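Slide 1 – title
Wardrobes, cupboards and the things we can't find in them. Talk for the Sistdale home-makers' evening, 01/03/2018.

Say hello, say thanks to Puspita Sinaga for asking me (and for the lift from the station, my bag weighed a ton). Mention there's tea at the back. I've got 22 minutes plus questions, so if I start going on about hinges somebody please cough.

Slide 2 – how I got into this
I used to fit kitchens. Then my back gave out and I moved over to helping people sort out the storage they've already got, which is cheaper for them and a lot easier on my knees. Most of the houses I visit have plenty of cupboard space. People look at me as if I'm mad when I tell them that, and then we open the one above the boiler.

Tell the Vandside story here. Couple in a terrace, three children, wanted a quote for a wall of fitted wardrobes in the back bedroom. We spent a morning going through what was there and found a whole chest of drawers full of curtains from the last house. None of them fitted a single window! They kept one pair for dust sheets and the wall of wardrobes never got built. I lost a job and gained a Christmas card. (Pause, they usually laugh.)

Slide 3 – the reach test
Get everyone on their feet for this one. Arms out in front, then up, then down without bending your knees. That band between your hip and your eyes is the good space, and it's where the everyday things should live. Now ask them what's in theirs at home. Somebody always says the fondue set.

Things to say if it goes quiet:
My own good shelf had Christmas napkins on it for years.
Heavy pans go low, but at the front, so you're not crawling in after them.
Anything you need a chair to reach, write on the outside of the box. Big letters. You'll thank yourself.

Sit them back down. Check on the lady with the stick, there's usually one and she usually did it better than the rest of us.

Slide 4 – depth
Deep cupboards eat things. If I had my way no food cupboard would be deeper than a dinner plate, but we live with what the builder left us. Pull-out baskets are good, trays are nearly as good and cost next to nothing. Diễm Lâm lent me the baking tray idea: put your jars on an old tray and slide the lot out like a drawer. She did her whole larder that way in an afternoon and found 16 tins of chickpeas. I'd have stopped buying them at 3, but she says they keep.

If there's time, the Gudance bit. I stayed in a holiday flat there with one enormous cupboard in the hall, so deep you could have parked a pram in it, and a single coat hook right at the back. You had to walk in to hang up your coat. My sister still brings it up.

Slide 5 – doors and handles
My favourite part, so watch the clock. Before you buy any cupboard, think about what the doors need. A pair of hinged doors wants clear floor in front of it, and people forget the bed. Measure with the bed in. Sliding doors save you the floor but you only ever get at half the inside at once, and the runners fill up with fluff.

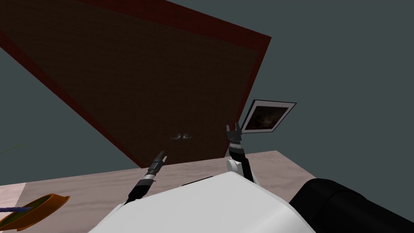 Slide 5: two small metal handles, side by side.

Handles, then. Small ones look smart and they're fine for most of us. If you've got sore hands, go for something you can get all your fingers behind – a long bar or a good fat D shape. Take a glove to the shop and try the handle with it on, that tells you a lot about how it'll feel on a bad morning. And check the screw spacing on your old ones before you order, otherwise you're filling holes all weekend. I've done it. I've done it more than once.

Colour, quickly: dark doors are lovely in a light room, but put the handle in something that shows up against them. My mum's are black on dark brown and she pats the door until she finds one.

Slide 6 – your homework
One cupboard, 15 minutes, kettle on first. Everything out, wipe the shelf, put back only what you'd go looking for. The rest goes in a box by the front door. Don't do the loft! Everybody wants to start with the loft and they end up sitting on the joists reading old school reports.

Questions. Likely ones: moths (cedar's nice, but wash the jumpers first), duvets (under the bed), what to do about husbands' cables (separate talk). Handouts are in the blue folder, and remind them to give the pens back to Puspita.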